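Managed retreat on the Pumton foreshore: what the options paper leaves open
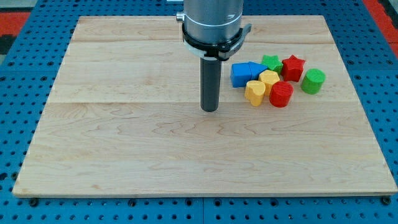
2 min read

The options paper for the Pumton foreshore was released in March, and submissions close at 5 pm on the last business day of the consultation period. It covers the low-lying strip between the Olszewski Street boat ramp and the mouth of Kulstead Creek, where 227 properties fall within the mapped coastal inundation area. Of those, 136 are dwellings. The remainder are sheds, commercial lots and vacant parcels zoned for future housing.

Three pathways are modelled. The first is a continuous rock revetment with a raised crest, tied into higher ground at both ends. The second is beach nourishment with dune reconstruction, repeated at intervals of seven years. The third is staged retreat, under which development consents become time-limited and lots are bought back as trigger levels are reached.

The hydraulic modelling was prepared by Vandska and uses a single sea level scenario for all three pathways. Storm tide and catchment flooding are run separately. Members who attended the earlier drainage sessions will recall that the worst nuisance flooding at Kulstead occurs when the two coincide: the outfalls are tide-locked, the flap gates stay shut and stormwater backs up through the kerb inlets. A revetment does nothing for this. It may worsen it, depending on where the pumped outlets are placed, and the paper does not give pump capacities or a maintenance cost.

The nourishment pathway depends on a sand source. The paper refers to an offshore deposit but includes no grain size data, and sand finer than the native beach material will move off the profile sooner than the modelled interval allows. We have asked for the sampling logs.

On retreat, the trigger levels are expressed as a distance from the erosion scarp to the building line. This is workable for the open beach. It is not workable for the creek side, where the hazard is depth and frequency of inundation – there is no scarp to measure from. A separate trigger is needed for those lots, along with a statement of who pays for decommissioning the sewer once a street is partly vacated.

Our draft submission deals with joint flood probability, pump sizing, sand source and the creek-side trigger. It takes no position on the preferred pathway. Comments on the draft can be sent to the usual address, with the relevant section number in the subject line.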